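Bellthorpe House Residents' Association
Minutes of the general meeting, August 28, 2023

Present: Lukian Harasym (chair), Dumisani Chauke, Peninah Kariuki, Qistina Kwok, and residents from both staircases.
Apologies: Sumaiya Jayawardena.
Minutes taken by Peninah Kariuki.

1. Minutes of the last meeting

The minutes of the April meeting were read and accepted with one correction. The boiler was inspected by Brakel, and the minutes had said Boiko. Boiko is the company for the lift.

2. Shoes and other things in the corridors

Dumisani informed the meeting that the fire inspector has visited and was not satisfied with the second floor. Shoes, umbrellas and one child's bicycle were standing in the corridor. Residents are asked to keep all shoes inside their own apartment, on a rack or in a closet. 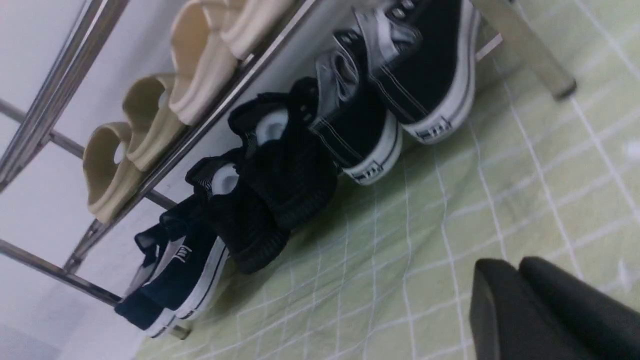
The bicycle may go to the room under the stairs, if the owner writes the apartment number on it. Qistina asked if doormats are permitted. Lukian answered that flat mats are permitted but thick ones are not. It was agreed that a letter will go to every apartment, and that the corridors will be checked again after 10 days.

3. Lift

Boiko has sent an offer of 3000 for the new door motor. Two residents found this too high. Qistina will ask for a second offer from Narutier before we decide. Until then the lift stays in use, but please do not hold the door open with bags — this is how the old motor was damaged, according to the mechanic.

4. Common room

The common room was booked more often this summer than last summer, and this is good news. Some residents left the tables dirty. From now on each person who books will pay a deposit of 50, and will get it back when the room is clean. Tablecloths must be shaken outside and put back on the shelf. 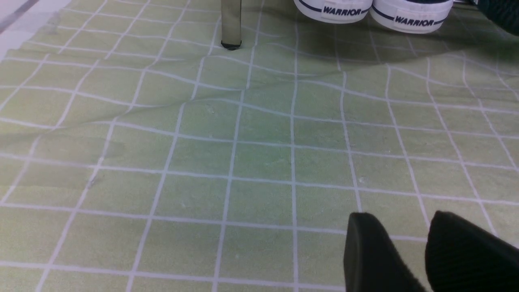 5. Book and household exchange

Sumaiya sent a note, which was read by Lukian. She proposes to repeat the exchange day, where residents bring books, slippers, small racks and similar things which they do not need anymore. Last time we collected 122 items, and only a few were left at the end. 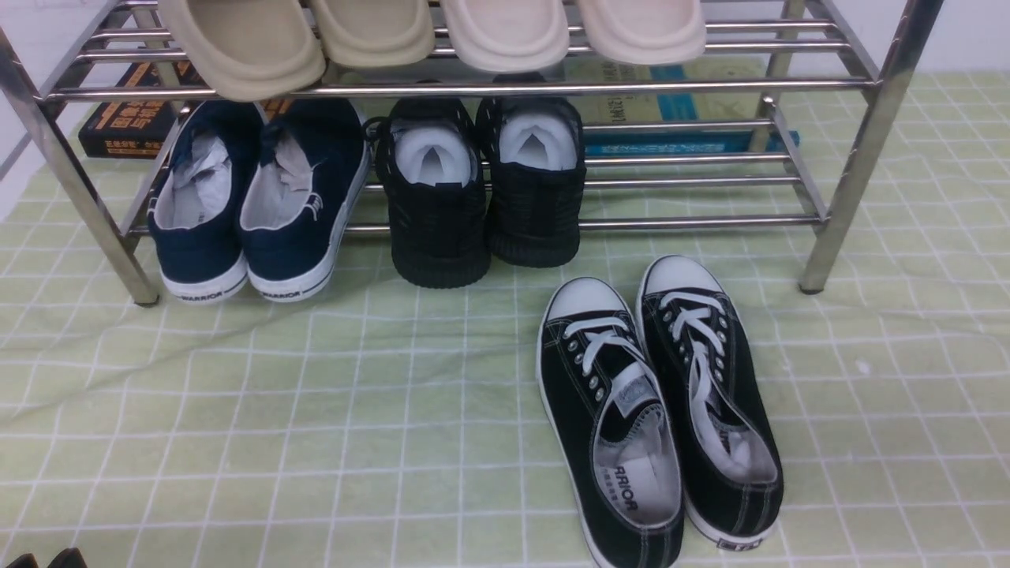 Dumisani asked that electrical things are not accepted, and the meeting agreed. Books in all languages are welcome. What is left over will be taken away by the person who brought it.

6. Any other business

The lamp at the back door is still not repaired. Dumisani will telephone the electrician again.

The next meeting will be announced on the board by the entrance.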